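Workshop tips: when a wristed instrument drops its grip

These notes come out of our bench room, where we keep two surgical-type robot arms running for suturing practice on synthetic pads. Most of what we know about looking after them came from one bad afternoon in August, so I'll start there and get to the tips as they come up.

What happened

Muthoni Sang was in the middle of a row of stitches when the left tool let go of the needle. She hadn't asked it to. The jaws opened partway, closed, and opened again, and the needle fell on the pad and slid off toward the edge of the tray. She took her hands off the controls, which is the right thing to do, and then reached in for the needle, which is the wrong thing to do. The left arm was still live. It moved a short distance when the jaws cycled a third time and pinched the side of her glove.

She was not hurt. The glove had a nick in it and her finger had a red mark that was gone by supper. But we stopped for the day and wrote it up, and the write-up turned into this page.

Tip: stop the arm before you put a hand in

Letting go of the controls does not stop the arm. On our setup it only tells the arm to hold still, and an arm with a fault in it may not do what it is told. Press the red stop, look at the status light, wait for it to change, and then reach in. We had this on a card on the wall already. The card was behind a shelf. It is now taped to the edge of the bench, at eye level when you are sitting down.

If you need the needle and it is close to the jaws, use long forceps even with the stop pressed. A needle can wait. Leave it where it fell if you are not sure.

Tip: write down the count before you turn anything off

Our controller, an older Langat unit, counts how many times each tool has opened and closed. The count shows on the second screen and is lost if you cut the power at the wall. Hamisi Shirima had the sense to copy it down first. The right tool read 1,728. The left tool read 3,002.

We had set ourselves a limit of 3,000 cycles for practice tools. It is a house rule and has nothing to do with what any maker recommends, so don't borrow the number for your own machine. The left one had gone past it that same afternoon, by two. I don't think two cycles made the difference. What bothered me more was that the last entry on the paper log was weeks old, and no one using the arm that day knew how close it was.

The log is now a sheet on a clipboard. You write both counts when you sit down and both counts when you get up. It takes less time than finding your glasses.

Finding the fault

We first blamed the jaw faces. When a tool drops a needle, most people look at the grooves, and worn or gummed-up grooves will do it. So the first job was a cleaning, and it is a good first job in any case.

Tip: clean the jaws with a soft nylon brush, warm water and the cleaner your manual names. Brush along the grooves, then across. Open the jaws by hand, if your tool allows that when it is off the arm, and get into the corner near the pin. Lint from gauze packs in there. Rinse, blot with a lint-free cloth, and let the tool stand tip down on a rack until it is dry. Don't use a wire brush and don't use kitchen scouring powder.

After cleaning, we put both tools back on and tried them over a practice pad, with no one's hands past the line on the bench.

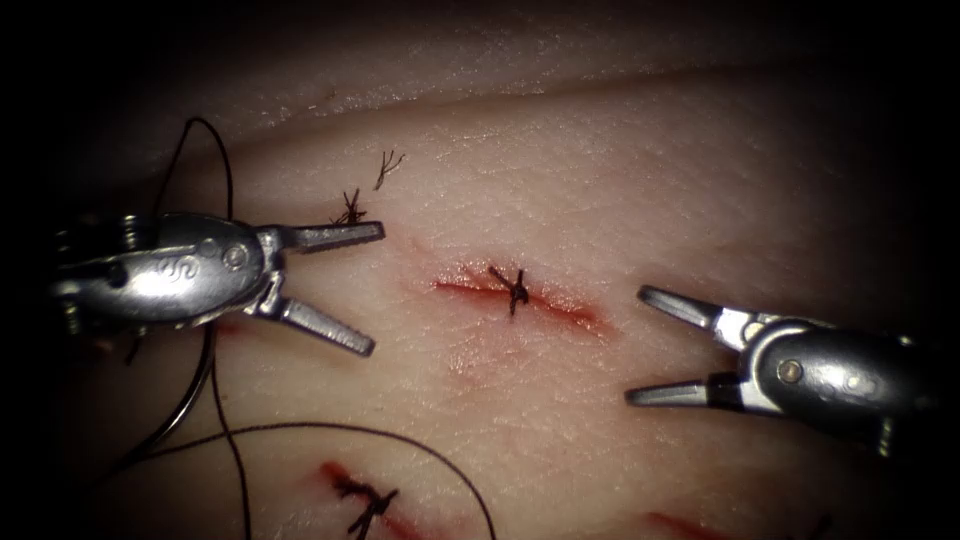 The left tool still misbehaved, though less often. It would hold for several minutes and then go slack. Chia-hao Shih swapped the two tools between arms, and the trouble moved with the tool. That ruled out the arm and the software and left us with the tool itself.

Tip: swap before you take anything apart. If the fault follows the tool, it is the tool. If it stays on the same side, look at the arm, the coupling or the controller. This works on nearly everything in a workshop, from drill batteries to desk lamps, and it costs nothing.

The cause was one of the thin drive cables that work the jaws. It had frayed near the back of the housing, where you can't see it without the cover off. A few broken strands had curled up and were catching as the cable moved, then slipping free. Each slip showed up at the jaws as a twitch.

We did not repair it. A frayed cable can't be fixed with glue, heat shrink or good intentions — it goes back to the supplier or in the scrap bin. Ours went back to Kotport, who sold it to us, and the replacement came from their refurbished shelf.

Tip: how to check a cable without opening the tool

With the tool off the arm, turn each drive disk slowly by hand from one end of its travel to the other. It should feel the same the whole way. A rough spot, a click or a place where it sticks and then jumps means the tool comes out of use. Do it in a quiet room, as you may hear the catch before you feel it. Adhiambo Swai does hers with her eyes closed and she has caught one since that I had passed as fine.

Tip: keep thread away from the moving parts

Loose thread didn't cause our fault, but we have had it wrap around a wrist joint before, and the result looks much the same from the operator's chair. Cut your thread to the length you need for the next few stitches. If you like to work with a long piece, lay the extra out to one side and check it whenever you change direction. Trimmed ends should come off the pad with tweezers at the end of the session. Don't blow them off with canned air, which sends them straight into the joints.

If thread does get wound in, press the stop, take the tool off, and cut the thread in two places before you pull. Pulling on a whole loop tightens it.

Tip: plan for the dropped needle

We now count needles out and in, on the same clipboard as the cycle counts. Five go out in a foam block and five come back, and if one is missing the session isn't over. A flat magnet in a plastic bag, dragged along the bench and then the floor, will find most steel needles. Turn the bag inside out over the sharps box and the needle drops in with no fingers near it.

A tray with a raised lip helps too. Ours is a Cisell baking tray with a damp cloth under it to stop it sliding.

Tip: label the tool that is out of use

The faulty tool sat on the bench overnight looking exactly like a good one, and Naomi Makokha nearly fitted it the next morning. Red tape around the housing, with the date and the word FAULT in marker, goes on the minute you take a tool off the arm. Put it in a separate box as well. We use a Niker lunch box with a lid that clips shut.

Once the replacement was on, we ran it empty for ten minutes with the stop within reach, and then wrote the new starting count on the sheet.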